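Tabletop arm kit, trial hire – inspection checklist with comments
October
By the Citcombe workshop desk

Kit on offer from Tarnano, hire unit 2473. Checked before the second half of the trial. Marks are OK, WATCH or FAIL.

1. Mains lead and plug – OK. No nicks, and the strain relief is a good chunky one. Lovely to see on a kit of this size.

2. Emergency stop – OK. Pressed 10 times, with the arm moving and with it parked. It stopped every time, and it won't start again until you twist the button and clear the message on the controller. Really pleased with this!

3. Base clamps – WATCH. Left clamp needed half a turn after the last session. Mark the bolt heads with paint marker so a slipped one shows up straight away.

4. Speed limit – OK. Locked at the training setting. The key stays in the Buckley cabinet when the arm is off.

5. Gripper pads – OK. Still grippy after 2000 cycles on the counter, which is far better than I expected. Spare pair in the lid.

6. Work surface – WATCH. The grid cloth makes lining up a job so much quicker (I want one for every bench), but it ruckles towards the front. Smooth it flat and clip it before homing the arm. Pens and booklets come off the cloth before power goes on. 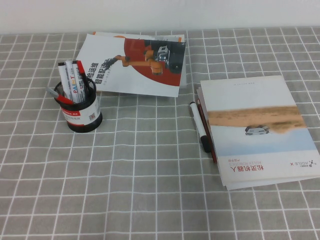 Lirent desk adds that item 6 ought to be a FAIL until the clips are fitted, as a ruckled cloth can shift under a part and the arm will carry on to where the part used to be. They would also like the clamp check done at the start of each session and again at the end.

Fair point on the clips, and I've ordered them. Item 6 changed to FAIL for now, hand-guided moves only. Clamp check now goes on the start and finish sheets.

7. Cable run – OK. Clear of the elbow joint at full stretch, 2 ties replaced.

8. Printed guide – WATCH. Clear drawings and a brilliant page on pinch points, but the reset steps are in a different order from the controller menu. Pencilled in the right order – Tarnano have been told.

9. Guard screen – OK. Wiped down, hinges quiet.

Next check when the clips arrive. Keep this sheet with the kit.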